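The Fruit Tray Has No Plan

November
By a staff writer

367 shares | 51 comments

There is a moment in every household when the fruit stops being food and becomes furniture. In ours it happens on day four. Until then the apples are apples. After that they are part of the dining table, like the candlesticks, and eating one would feel like chewing on the lamp.

I have been thinking about this more than is healthy, ever since I inherited a serving tray. It came from an aunt who was moving to a smaller place and who was unloading her possessions on relatives with the energy of a card dealer. My cousin got the fondue set. My brother got two fondue sets. I got the tray, which is rectangular, has proper walls, and is far too big for anything I had ever served to anybody. I tried it for drinks and walked into a door frame. I tried it for mail and lost a water bill. Then one evening I came home with too many bags, tipped the fruit into it, and went to answer the phone. It has been the fruit tray ever since.

I had always been a bowl person, in the sense that I owned a bowl. Most people are bowl people. The bowl has centuries of oil painting behind it, and it does one thing extremely well, which is to make six pieces of fruit look like a harvest. It also hides the seventh piece, at the bottom, under everything else, where it turns quietly into something you find with your thumb.

The tray permits no secrets. Everything lies in a single layer and looks back at you. If an orange is going soft on one side, the tray reports it. If you bought five pears in a fit of optimism and have eaten none of them, there they all are, like people waiting at a bus stop. I found this unpleasant for a week or so and then I found it useful, and by the end of the month I was throwing away a good deal less fruit and had become the kind of person who mentions that at dinner.

There is, naturally, an industry. I spent part of the fall looking into it, on the theory that if I was going to have opinions about trays I should know what they cost. The housewares shop Cendel will sell you a fruit tray in oiled walnut with a removable insert, and the insert has wells in it, in graduated sizes, so that each fruit knows its place. I stood in front of it for some time. The smallest wells were, I suppose, for plums. What happens to the plum wells in January was not addressed on the label.

Skeko makes one in powder-coated steel, in a color called Fog. It has a drainage layer. I asked the salesperson what was draining and was told "moisture," in the tone you'd use with a child who has asked where the dog went.

And then there is the Wonuteo, which I have only seen on a screen, and which costs $1,185. It is carved from one block. It is low and long and very slightly tilted, so that, in the words of the catalog, fruit may "settle toward conversation." I have read that phrase to several people now, hoping one of them would explain it. In the catalog photograph there are three lemons in it. I worked out that you could fill my tray with lemons every week for years on the same money, although you would then be a person with a great many lemons, and I assume that's a problem the Wonuteo customer has already dealt with in some other way.

I should say in fairness that I came home and looked at my aunt's tray a little differently. It has no insert. It has no tilt, or none that was intended. There is a ring on one corner from a glass I put down during a baseball game. The fruit goes where it rolls.

Which brings me to arrangement. I had a phase. I think anyone who gets rid of the bowl has the phase. You start by putting the big round things at the back and the small things in front, as if for a school picture, and before long you are turning an apple so its good cheek faces the door. I read a long article on the subject that advised odd numbers, a dominant color, and "one element of surprise." For two weeks I had a single kumquat out there being surprising. Guests ate it. It was the only thing they ate.

What ended the phase was a houseful of people. My family came for a long weekend, all of them, including the brother with the fondue sets, and by noon of the first day the arrangement had been ransacked. Somebody had taken an apple from the middle and put it back with a bite in it. Somebody had added a walnut, a bottle cap, and a hair tie. The surprising element was now a hair tie. I tidied it twice and gave up, and I noticed that once I'd given up, the fruit started to disappear at a terrific rate. A tray that looks like a display gets admired. A tray that looks as if someone dropped it off gets eaten. I'm sorry to report that this is the entire finding of the fall, and that I could have had it for nothing.

So I don't arrange anymore. I do have habits, though, and since people have been foolish enough to ask, I'll list a few of them. Bananas live elsewhere, on a hook, in exile, since they hurry everyone else along. Grapes stay in the refrigerator until company comes. Citrus can be left alone almost indefinitely and is therefore the backbone of the whole operation, the way rice is the backbone of a pantry. Anything with a bruise moves to the near side of the tray, where it will be reached first. I once tried labeling the near side. The label is still there, and everyone has agreed to ignore it.

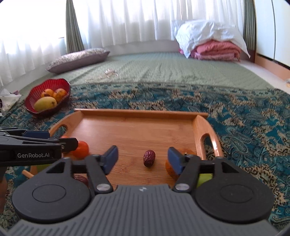 The best addition of the past year has been the jujube, the dried red date, which I had walked past in the grocery store for most of my adult life under the impression that it was potpourri. It is wrinkled when you buy it and wrinkled when you finish it, so it can't reproach you. It sits in the gaps between the oranges without bruising anything. It asks for no refrigeration and has no good cheek to turn toward the door. I now scatter a few whenever the tray looks thin, and they have become what people pick up while they're deciding whether they want a whole apple, a decision that in my family can take most of an afternoon.

They do have a pit. I mention this on behalf of my brother's molar.

The other thing I've come around to is buying for color, which I used to consider shallow. A tray of all green apples makes a room feel like a dentist's waiting area. Put a couple of orange things next to the green things and suddenly people are sitting down. I have no theory about it. The shop called Moser, where I buy most of my produce and where the bags split with real consistency, stacks its persimmons beside its limes for what must be the same reason, and I fall for it every time. I went in last week for onions. I came out with no onions.

Persimmons, since they've come up, are worth knowing apart before you commit. The squat ones can be eaten like an apple, standing over the sink, and they do well on a tray with everybody else. The long, pointed ones have to be left until they feel like a water balloon, and if you go in early the inside of your mouth turns to felt. I know of no way to warn guests about this gracefully. I used to say "not yet" as a hand went out, and it made me sound like a fairy-tale witch. Now I keep the long ones on the windowsill and say nothing.

As for care, a wooden tray wants very little. I wipe it with a damp cloth when the fruit gets low and dry it right away. Once or twice a year I rub in some mineral oil from the drugstore, the cheap kind, and leave it overnight propped against the toaster. The salesperson at Cendel had a bottle of something botanical for the purpose, with a wax in it, and a cloth sold separately. My aunt, when I called to ask what she had used all those years, had to think about it. She said she may have rinsed it. She wasn't sure we were talking about the same tray.

She then asked whether I was using it for the mail, which is what she had used it for, and whether I had by any chance come across a water bill. Evidently the tray does this to everyone.

I've had one offer for it, from a neighbor who admired it over coffee and wanted to know where it came from, and who was visibly let down that the answer was a relative and could not be ordered. I told her about the walnut one with the wells. She wrote it down. She has a lot of plums, it seems, off a tree in the yard, and had been keeping them in a roasting pan. She sent a bag of them home with me in August, and I ate most of them before they ever reached the table.

Comments (51)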